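Brotska Electrical Supply – counter and warehouse help wanted

Location: Skundport branch, trade counter plus back stock
Hours: early shift, 5 days, Saturdays off unless we are doing inventory
Start: September, sooner if you can

We sell to electricians, landlords and people redoing their kitchens. Busy counter, small crew. Two people moved over to the Faleck store this summer so we need to fill both spots fast.

What you'd be doing
Pulling orders from the shelves and packing them for pickup. Answering the phone. Checking deliveries against the slip before you sign – not after. Putting returns back in the right bin, which is harder than it sounds with 800 part numbers in the front aisle alone. Cutting cable to length. Sweeping up at close.
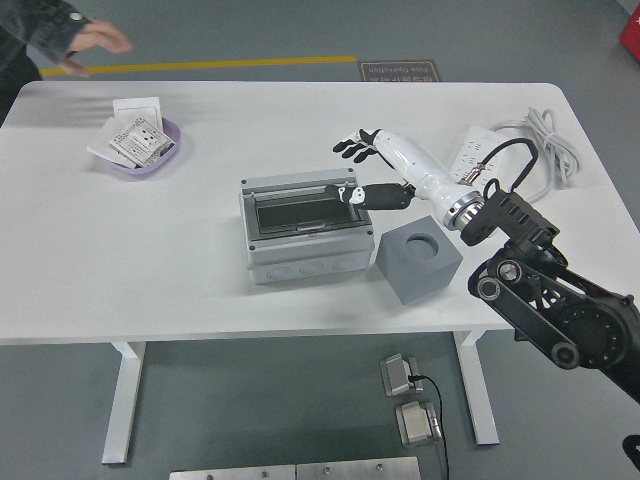 Mornings are the rush. Contractors want to be in and out before their first job, and a lot of them don't know the part number, they know "the same one as last time". You'll learn to look up old invoices pretty quick. After lunch it slows down and you do stock, labels, and the online orders for Butkienė, our biggest account. They get their own shelf. Please dont put anything else on it.

What we need from you
– 18 or older
– can lift a full box of fittings and be on your feet most of the shift
– reads a packing slip carefully
– OK with basic computer stuff, we will teach you our system
– drivers license helps but not required

Nice to have: any time spent at a hardware store, lumber yard, electrical shop class. Second language a big plus, tell us which one. No electrician's license needed and you won't be doing any wiring for customers. If they ask for advice on a panel, hand them over to the senior counter person. 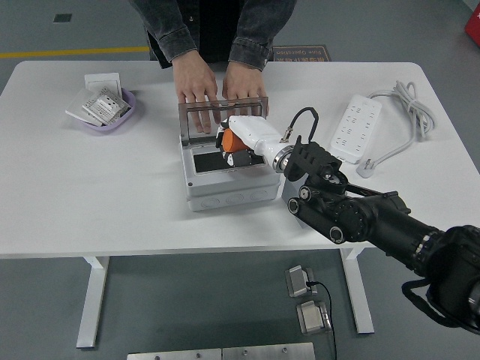 Pay and the rest
Hourly, paid every two weeks, overtime during inventory. Sign-on bonus of 800 after your first three months. Boots allowance. Staff discount on everything exept special orders. Free parking behind the building, use the gravel side. Health plan starts after the trial period.

How to apply
Come by the Skundport counter any afternoon and ask for an application, or send a short note through the contact form on our site – pick "Jobs" from the list or it goes to returns. Resume is fine, a few lines about your last job is fine too. Put down a phone number you pick up. We call everybody back, usually same week.

Part time possible for one of the two spots, say so in your note.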